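Old office tower on its side, side panel off – what's worth keeping and how do I get the power supply out?

Posted in Computers and Repairs, Apr 24, 2024

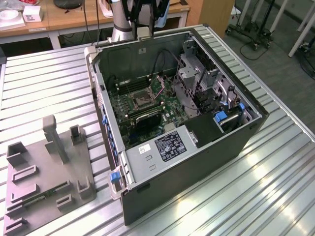

I picked this one up from a clearance in Kumeo for next to nothing, and my plan was to strip it for parts over a few evenings. I've done a bit of tinkering before (mostly swapping memory for the family) but I've never taken a whole tower down to the bare shell. The power supply is the big silver box across the bottom end and I'd like it out first so I've got room to work. Do I have to take the drive cage out as well, or can I leave it alone? I also can't decide whether the blue plastic bits are meant to be squeezed, slid or pulled, and I'm a bit nervous about snapping one. And the processor socket is empty, so is the board even worth hanging on to?

Rinstead

Lovely project, and you've got it lying the right way already. In most of these office machines the blue parts are the ones you're meant to touch, so go gently and try each one in both directions before you put any muscle into it. If it doesn't want to go, look for a screw you've missed.

For the power supply, unplug every lead from the board and the drives first, and follow each one by hand because they love to hide under the bundle. Then undo the screws on the back of the case, on the outside. Mine had 4, but some models have a little catch on the inside too. Support the box with one hand while you do the last screw. Please don't open the supply itself, even if it's been sitting since January, as the insides can hold a charge for longer than you'd like. I'd leave the cage in until you see whether the supply clears it.

As for the board, I'd keep it. Close the lever on that socket and lay something clean over the top so nothing falls on the contacts. A bent pin is a miserable thing to fix, ask me how I know! The black card with the heatsink is worth a try in another machine as well. Take out its screw or open the retainer, then check for a small catch at the end of the slot before you lift.

Wokholm

Agree with the above. Put your screws in an egg carton, one cup for each area. I had 71 in a jar once and it took me two evenings to sort out which went where.

Kariuki

Just bin the board imo, not worth the bother without a processor. Keep the cables though, always handy.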